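Workshop tips: keeping an outdoor robot's camera usable in rain

These are notes from the bench at Pledivell, where Ga-eun Ahn and I look after the small delivery-type robots used in our wet weather localization study. The study asks a simple question: how well can a robot work out its position from a camera when there is water on the lens cover? The tips come out of two seasons of runs. Most of them will work for any outdoor camera with a flat or curved cover, including one on a garden rover or a gate.

Wash the cover before you coat it

Most of our early coating failures were dirt failures. Wash the cover with warm water and one drop of dish soap, rinse it twice, and dry it with a clean microfiber cloth. Don't use paper towels on polycarbonate. They leave fine scratches, and water hangs on to scratches. After the wash, wipe once with isopropyl alcohol and let it stand for 4 minutes before you open the coating bottle.

Keep the cloth in a zip bag. Ours spent a month in the drawer with the cable grease and we blamed the coating for all of September.

Pick the coating for the speed you drive

Water repellent coatings sold for car windshields are made for highway speeds. Air pushes the beads off. At walking pace nothing pushes them, so they sit there, fat and round, and each one acts as a bad lens. On our slow robots a repellent coating gave fewer drops but bigger ones. A water spreading coating (the kind sold for swim goggles and bathroom mirrors) gave a thin film that made the whole picture a little soft but left the buildings where they should be.

For our method the soft picture was better. The position estimate comes from matching edges and corners between one picture and the next, and a large drop wipes out every corner behind it. A drop also stays put while the world moves, and the matcher likes things that stay put. It will happily decide the robot has stopped. 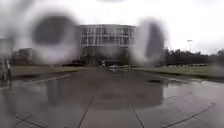 If you have only repellent on the shelf, tilt the cover. We printed a wedge that leans the top of the cover forward over the lens, so drops slide to the bottom lip and fall off. Test the lean with a spray bottle before you commit to a print. Too little does nothing, and too much puts the lip in the picture.

Spray test on the bench first

Use a plain plant mister filled with tap water. Hold it at arm's length, give the cover ten pumps, and watch the live picture for a minute. Then do it again with the robot rolling back and forth on the bench rails. Yi-an Yeo keeps a checkerboard taped to the far wall, and we count how many corners the software can still find. If it loses more than half, strip the coating and start over.

Tap water leaves spots when it dries, so rinse with distilled at the end of the day.

Make a drop mask

This is the cheapest fix we found, and it is all software. Take the last 45 pictures from the camera while the robot is moving. Anything that stays in one place and stays blurry in all of them is on the cover. Mark those areas and tell the matcher to ignore them. The mask has to be rebuilt often, as drops creep and merge. We rebuild it every few meters of travel.

Grow the mask a little past the visible edge of the drop. The rim bends light and makes false edges, and those were worse for us than the dark middle. Ga-eun's first version cut the mask tight to the drop and the track came out worse than with no mask at all. She widened the margin and it settled down.

Don't build the mask while the robot is parked. Everything stays in one place then and the software will mask the entire world. 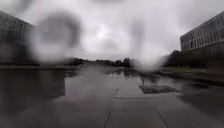

A puddle is the second problem, and no coating helps with it. Standing water gives you a second set of trees, upside down, and the matcher treats them as real trees below ground. On an open plaza there can be a lot of it. The broad puddle in the middle distance there carries the tree line as a darker copy of itself, and to corner-matching software the copy looks good enough to use. We drop any feature that has a mirrored partner across the horizon line. You need a decent horizon for this, so level the camera mount before each run and check it with the small bubble level, not by eye.

Use the seams

Paving joints are worth more in rain than on a dry day. When the upper part of the picture is full of drops, the ground near the robot is often the clearest thing left, and slab joints are straight and dark. We added a line finder that works only on the bottom third of the picture. It gives heading and sideways position. It doesn't give forward distance, so wheel counts have to cover that part.

Wheel counts drift on wet stone. Keep the tires clean – a brush and the same dish soap – and replace them when the tread edges go round. We weigh ours now, which sounds fussy, but a worn tire on one side pulled the track off by more than the camera ever did. 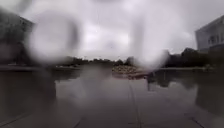
Seams do need something at the far end to anchor them. A line on its own tells you which way you are pointed and very little about how far you have gone. Look for one fixed thing that differs from everything around it in color and put it in the map by hand. The low island bed with the reddish-brown material is a good one: it sits straight in line with the central seam, and it holds its warm color when the rest has gone gray. Color survives blur much better than corners do. Watch for its reflection, though. The faint pinkish patch on the wet paving in front will pull the center of a color blob downward, so clip the blob at the ground line before you measure it.

Logging in the rain

Log the raw pictures, not the masked ones. You will want to run them again with new settings. We store 500 pictures to a folder and start a new folder after that, which keeps the viewer from choking. Write the coating, the date it was put on and the rain level on a strip of tape on the robot's lid, and copy that into the first line of the log. Pencil works on wet tape. Ballpoint doesn't.

We rate rain from zero to three. Zero is dry, one is drizzle, two is rain you would want a hood in, three is go home. Most of our usable results are at one and two.

What the runs gave us

With no treatment and no mask, the track broke in most of the level two runs. With the spreading coating alone it broke less often. With coating, mask and seam finder together, most level two runs finished, and the ones that didn't were nearly all in the widest puddles. The tilted cover helped at level one and made no clear difference at level two. We haven't tested past 1,000 meters in one go, so don't take these as numbers for a long route.

One result we didn't expect is that the mask helped on dry days too. It picked up a smear of sunscreen that had been on one cover for a week. 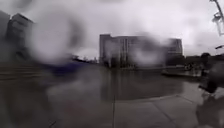 People passing close to the robot need separate handling. They move on their own, and in blur the software can't always tell a dark coat from a dark tree. We throw out any feature that moves differently from the ground seams for three pictures in a row. This costs some good features near the sides and we live with it. On level two days we also cut the speed by half whenever anybody is within a few steps, whatever the tracker says about its own confidence.

After the run

Dry the cover last. Start with the connectors and the seam around the lid, where water sits and works its way in. Blow out the bottom lip of the cover with a hand bulb. Compressed air from the shop line carries oil and will ruin a spreading coating in one pass.

Leave the lid open overnight with a fresh desiccant pack inside. Packs can be dried in a low oven and used again, but mark them each time, and toss any that have split.

Recoat when the bench test says to. Ours last a few wet runs, fewer if somebody has been wiping the cover with a sleeve.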